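I spent an afternoon watching a robot deal with a couch, and I have opinions now (mostly about my own living room).

The couch lives at Warnater, the lab where Zanele Fourie and Muthoni Kombo have been working on a project they call Kusero. The idea is pretty simple to say out loud. Most tidying robots get shown a perfect demo, over and over, until they can copy it. Fourie and Kombo do that too, but they also feed theirs the bad tries: the grabs that slip, the pillows that land face down, the times the person steering just gives up and starts over. They had 1023 tries when I visited, and 600 of them were what Kombo cheerfully calls "garbage runs."

"I wanted to throw those out!" she told me. "Zanele wouldn't let me."

Each run gets a score for how the couch looks at the end, and the software learns to lean toward the moves that led somewhere good. Soft stuff is the hard part. A mug keeps its shape when you pick it up, and cloth really doesn't, so the two hands have to keep adjusting to each other the whole time.
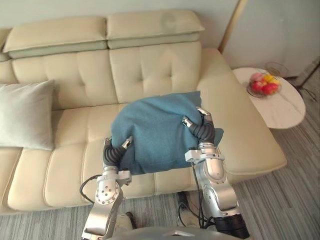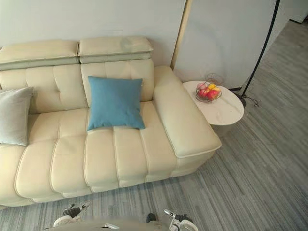 *Couch duty at Warnater: two arms holding a bunched-up teal cloth over the seat (first photo), and both grippers down low near the carpet (second photo).*

So does it work? Better than I expected, with a big asterisk. On the couch it trained on, the version that learned from the garbage runs needed 2 fewer regrabs per job than the clean-demo version. I asked what happens on a different couch and got a long look between the two of them. They've tried 3 so far, and a deep velvet one beat the robot every time.

Fourie wants to try beds next. Kombo wants a couch with fewer seams. They were still arguing about it in March, when I called to check my numbers.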